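An Arm in the Back Bedroom: Talking with Boonmee Prasertsri

October 2021

I'd been wanting to talk to Boonmee since August, when the first clips of the Midia arm started going around our little forum. It's a home build, mostly printed parts and secondhand motors, and it lives on a white table in what used to be the spare bedroom. "My wife calls it the guest," Boonmee told me when we finally got on a call.

I figured we'd start with motors (I always do!) but all Boonmee wanted to talk about was plastic. Clear pouches with a zipper strip, papers inside, flat on a table. "Blocks are easy. You get bored of blocks in a week. Then you put down something shiny and floppy and you're a beginner again."
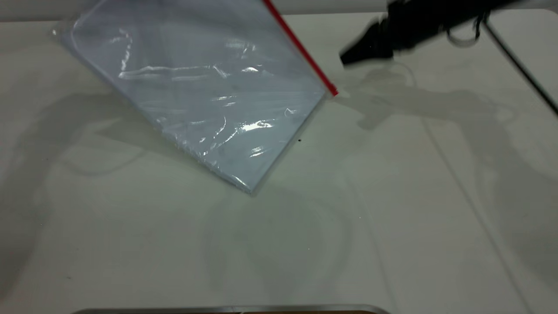 Jellisley wrote in to ask whether a suction cup wouldn't be simpler, and I passed that along. Boonmee laughed for a good while. A cup is on the list, but the pump is loud and the bedroom shares a wall with the neighbors.

So fingers it is, for now. The current pair is version three, and the whole arm has cost almost 400 dollars so far, not counting the printer. "I aim for the zipper side - it's stiffer there, and the red is a gift if you're doing anything with color." The glare is another story. Boonmee has tried two lamps, one lamp, and a bedsheet over the window, and likes the bedsheet best.
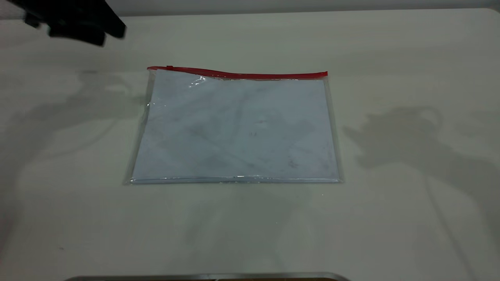 Practice runs get written down in a paper notebook, which I loved. There were 133 in it when we spoke, and the goal is 1000 before anything gets rebuilt. "Otherwise I change a screw every night and learn nothing." I felt very seen by that one - my own arm has been in pieces since spring.

The wrist camera was the last thing added, and the picture smears whenever the arm moves fast. Boonmee's fix is to slow everything down near the table and live with it.

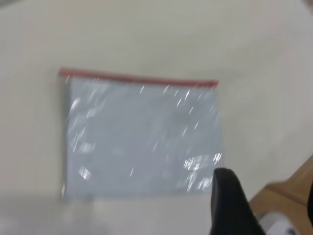
What's Next for Midia

A new wrist, lighter, with the cables tucked inside. The files will go up under the name Kaewmanee once the joint stops creaking. "Give me a month. Maybe two, if the printer sulks."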